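Skenomora 项目进展报告（中期）
收件：Toivonen 基金 项目联络组
报告人：Nesma Ghoneim
日期：2026年6月29日

先说进度。整体比计划慢两周，主要卡在饲料到货和一批鹦鹉的检疫延期。钱没超。细节往下看，时间紧，有些地方写得粗，见谅，有问题直接回信问我。

一、项目在做什么（给新接手的同事）

收容站里的中大型鹦鹉，大部分是主人弃养或转送来的，多年只吃瓜子和花生。偏食，肥胖，羽毛差，有几只肝指标不好看。我们想弄清楚一件事：从种子粮转到颗粒粮加鲜蔬，用哪种节奏最稳，掉体重最少，鸟也不闹。最后要拿出一份普通养鸟人能照着做的换粮手册。不是论文，是手册。这点立项时说过，再强调一次。

站点两个，Sikeo 主站和 Handham 分站。Reda Morsy 管分站，我管主站和全部记录。

二、上半年完成的

入组。目标100只，目前全部建档，其中15只因为检疫还在隔离间，没开始换粮，只记基础体重。隔离间那批以玄凤和小太阳为主，有两只打喷嚏，兽医要求再观察。结果没出来之前不动它们的食物。

称重。每天早上喂食前称，同一台秤，同一个人尽量不换。Handham 那边五月换过一次秤，换秤前后的数对不上，差几克。Reda 已经用砝码重新校过，旧数据做了标记，分析时单独处理，不删。

换粮节奏。分了两组。慢组每周把种子减一点，颗粒补上，食盆一直是混的。快组早晚各给一次颗粒，中午给限量种子，时间到就收走。原来还想加第三组（颗粒泡软了给），人手不够，砍了。泡软的做法留给老年鸟和喙有问题的鸟，个案记录。

鲜蔬。羽衣甘蓝、胡萝卜、甜椒、豆角轮着来，切法也记。结果挺有意思：亚马逊类喜欢大块，能抓在爪子里啃；小型鸟要切得很碎，不然看都不看。同一种菜换个切法，接受程度差很多。这条肯定写进手册。 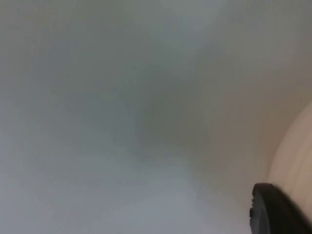

觅食丰容方面，四月开始试纸卷和串签，把颗粒夹在纸里，让鸟自己撕开找。前两周大部分鸟只撕纸不吃，满地都是碎纸，保洁意见很大。后来改成把它们本来就爱吃的几粒瓜子混进去，慢慢就会翻了。灰鹦鹉学得最快，凤头最会搞破坏，一只葵花把串签的金属扣都拧开了，后来换成带螺母的。

培训。站里做了三次内部培训，内容是看粪便、看嗉囊、摸胸骨。摸胸骨这个新人总是不敢下手，下半年还得再带。另外加了一条：换粮期间凡是连续两天粪便明显变少，不等第三天，马上退回原来的粮并通知兽医。之前规定写得含糊，各班理解不一样，现在统一了。

三、目前看到的（初步，请勿外传）

慢组体重曲线平得多，但拖得久，有些鸟到现在还是把颗粒挑出来扔地上，只吃种子。慢组里挑食的那几只，等于没换。

快组见效快，愿意吃颗粒的鸟比慢组多。代价是头十天掉体重，多数后来补回来了，有几只没补，已经退出快组，恢复原粮，现在状态稳定。退出的都如实记了，不从总数里拿掉。

我个人倾向：体况好的中青年鸟用快的，瘦鸟、老鸟、刚到新家的鸟用慢的。到新家头一个月最好什么都别换，先让它吃饱。Reda 不完全同意，他觉得刚到新家的鸟反正习惯都打乱了，一起换反而省事。分站有几只确实是这样换成功的，不过数量少，说明不了什么。先放着，年底数据齐了再看。

还有一个没料到的因素，邻居。笼子挨着的鸟会学。旁边那只开始吃颗粒，这只过几天也会去试。所以两组鸟混放其实有干扰，前期没考虑到，是我的疏忽。六月初已经按组重新排了笼位，重排前的数据会加注说明。

四、问题和延误

1. 饲料。主用颗粒断货，第二批晚到，中间用了库存里另一种粒径的顶上。有些鸟对粒径很敏感，换了就不吃，等于倒退。以后常备库存提高到能撑六周。

2. 检疫延期。前面说了。

3. 纪录表。纸质表抄到电脑里错误多，小数点抄错的最常见，有一只虎皮记成了玄凤的体重。五月起改为称完直接录入，班长当天核对。好多了，没有完全杜绝。

4. 人手。主站缺早班。我自己顶了不少早班，所以报告也拖到今天，抱歉。

5. 天气。Handham 鸟舍下午偏热，鸟张嘴喘，食量下降。加了遮阳网，午间种子那一顿改到傍晚。快组的时间表因此两个站不完全一样，分析时要注意。

五、经费

各科目基本按预算走。饲料略高，培训略低，两项互抵后没有缺口。丰容材料单列，花了250欧元，主要是纸卷、串签和换掉的金属件。遮阳网走的是分站自己的维修费，没有用贵方的钱。票据扫描件随后单独发，还差兽医化验那一张，对方说本周补开。

申请调整一项：培训科目的剩余部分转到化验费。理由是下半年想给退出快组的鸟加做一次血检，看看肝指标有没有变化。金额在科目间允许调整的范围内，按合同仍需贵方书面同意，请回复。

六、手册

目录定了，初稿写了两章：怎么判断鸟的体况，怎么准备鲜蔬。换粮步骤那章等数据。语言尽量白，少用术语，给第一次养鸟的人看得懂。试读找了几位领养家庭，反馈集中在两点：希望有每天的打卡表，希望写清楚什么情况必须停。第二点我们会放在最前面，字放大。

还有人问牛油果能不能给一点点。不能。这类禁忌食物单独做一页，可以撕下来贴冰箱。

厨房备餐那一节顺便要讲食盆：鲜蔬两小时内收走，湿粮和干粮分开盆，每天洗。站里自己也在按这个做，分站以前一盆到底，现在改过来了。

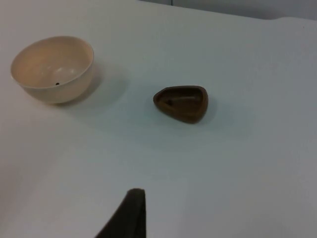 白色台面与奶油色圆碗

食盆深浅也有讲究。太深的盆，小型鸟不爱探头，颗粒沉在底下就浪费了。大型鸟无所谓，但是会整个掀翻，要用能卡在笼上的。手册会按体型给建议，不推荐具体品牌。

七、下半年安排

七月：隔离间那批解除检疫后分组，先称满两周基础体重再换粮。
八月：老年鸟个案整理，Handham 补一次摸胸骨的培训，Reda 带。
9月：全部在组的鸟做一次中期体检，换粮步骤那章出初稿。
之后：数据汇总，手册送兽医审校，定稿排版。

两周的延误预计能在体检前追回来一部分，全追回来没有把握。如果检疫再延，隔离间那批就只做描述性记录，不进两组比较，比较的对象相应减少，最终报告里会写明。

八、需要贵方答复的

科目调整是否同意，见第五节。
手册能否署贵方名称和标志，标志文件请发高清的。
中期体检时是否派人来看，来的话请提前一周说，进鸟舍要换鞋换外套，家里养鸟的同事请先告知，涉及交叉感染，可能只能在外间看。

附件：体重汇总表（两站分开）、退出个案说明、笼位重排图。化验票据后补。

Nesma Ghoneim
Sikeo 主站

又及：附件里体重表第二页的列名有一处写反了，“喂前”“喂后”对调一下看，来不及重新导出，下次发的时候改正。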